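Rechercher dans l'aide OK

Petit-déjeuner : vos questions, nos réponses

Comment protéger la table sans sortir une nappe à chaque fois ?
Chez Demeo, nous aimons beaucoup le grand papier brun, tout simple, qu'on étale avant d'installer le grille-pain, les bols et les gobelets. Les miettes restent dessus -- il n'y a plus qu'à replier et à secouer au-dessus de l'évier !

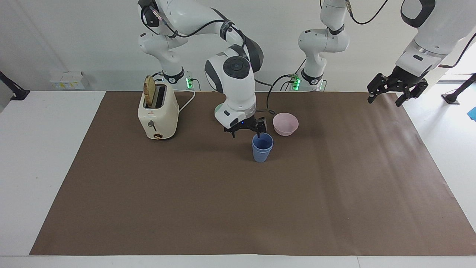 Grille-pain crème, gobelet bleu et bol rose sur le papier brun.

Le papier fait des plis, est-ce gênant ?
Pas du tout, rassurez-vous. Roulez-le à l'envers une nuit et il se tiendra déjà mieux. Nos rouleaux mesurent 87 cm de large ; pour une grande tablée, prenez-en deux bandes et faites-les se chevaucher un peu.

Un bol en plastique passe-t-il au micro-ondes ?

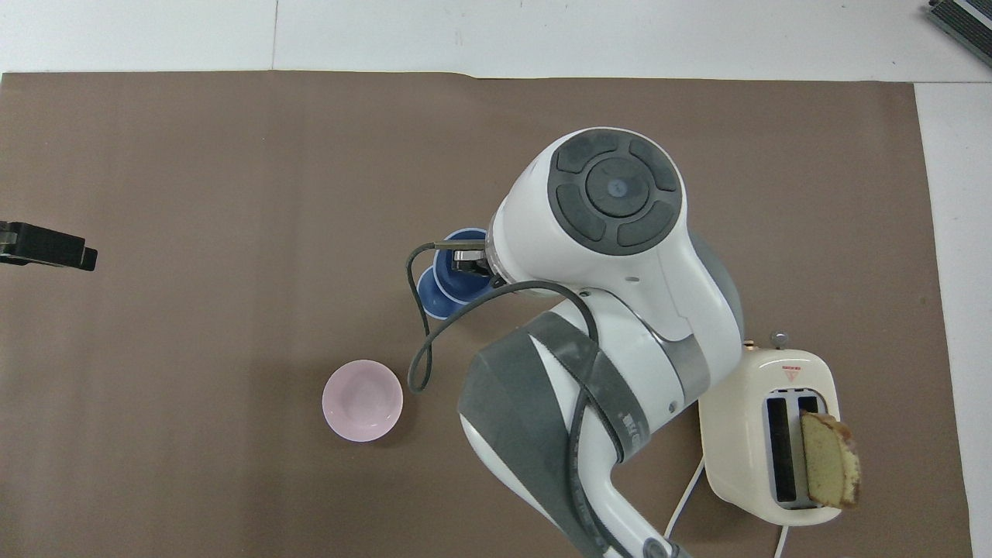

Tout dépend du modèle, alors retournez-le et cherchez le symbole avant de réchauffer le lait des petits. Dans le doute, une casserole fait très bien l'affaire (et le chocolat y est meilleur, foi de Leonora).

Et le tiroir à miettes du grille-pain ?
Débranchez, laissez refroidir, puis videz-le chaque semaine.

17 commentaires -- 3 partages

À lire aussi
Détartrer la bouilloire
Ranger les gobelets des enfants
Conserver le pain de mie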